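4.2 Learning the work by hand: the folding sessions at Pidonside

We turn now to the part of the study that surprised us most. Section 4.1 dealt with the sorting hall, where the belts and scanners at the Pidonside linen and clothing service had been running for years and staff had long since made their peace with them. Folding was different. Folding had always been done by people, and everyone we spoke to before the trial expected it to stay that way. Skedora, the firm supplying the system, wanted to teach its machines from the movements of experienced folders, so for one season the folders did part of their normal work holding a gripper tool in each session, and their handling of each item was recorded for training.

Seventeen folders took part (all of them had been in the job for at least one full year) and they logged 2124 folds between them. Participation was open to both shifts and paid at the normal rate. We sat in on 30 of the sessions, taking notes, and we held a long interview with each folder before the trial and another after it. The quotations below come from the second round unless marked otherwise.

What struck us straight away was how much people had to say about their own work once they had to do it slowly! Most of them told us in the first interviews that there was "not much to explain" about a fold. By the second week the same people were arguing cheerfully across the tables about where a sleeve should go first, whether ribbed knits want a flat palm or a pinch, and why a fleece will never hold a sharp corner however firmly you press it. Dace Šimkus, who has folded at Pidonside for longer than anyone else in the group, put it like this: "I'd been doing it with my fingertips and thinking about my tea. Then you give me two jaws and I have to think, what is it my fingers know?" 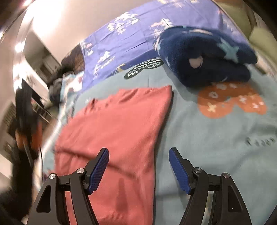 Knitted garments came up in nearly every interview. They stretch while being lifted, they gather where you don't want them to, and a jaw gives far less feeling of this than a thumb does. Folders answered the problem in their own ways. Aivar Koppel took to gripping well inside the hem so that the edge hung free and could be laid down last. Laimutė Navickas preferred to drag the cloth a little way across the surface first and let the drag do the smoothing. Both methods went into the training material, and both folders could explain theirs in detail to a newcomer, something neither had been asked to do before the trial. We find this a wonderful result, and it is one that the output figures in Section 5 cannot show.

The sessions also changed who talked to whom. Before the trial, questions about method went upwards, from folder to shift lead, and mostly stopped there. During it, Skedora's engineers came to the tables and asked the folders directly. Normunds Baranauskienė, the late shift lead, admitted to being put out by this at first, and then came to like it: "They'd walk straight past me to ask Laimutė about cardigans. Quite right too. She's the one who knows about cardigans."

There were costs, and we do not want our own excitement to hide them. Working with the tool was slower than working by hand, and several folders reported sore wrists in the first days, until the sessions were cut to 80 minutes with a break in the middle. Four people said they felt watched, even though the recordings were kept away from any review of individual performance. And the largest question hung over everything: what happens to the folders when the machine has learnt to fold? Management had promised in writing that no posts would go during the trial, but the promise said nothing of what came after. Žydrūnas Šimkus raised this in both of his interviews. He enjoyed the sessions, he told us, and would do them again, "but I'd like my name on it somewhere, if it's my fold".

That wish deserves to be taken seriously, and at Pidonside it was. In February the site agreed a new role, fold trainer, with a modest pay rise and a say in which items the system should be given next. Three of the folders have since moved into it part-time. The sister site at Dendby, which had no hand-taught sessions and received the system ready trained, has no such role, and the contrast between the two is taken up in Section 4.3.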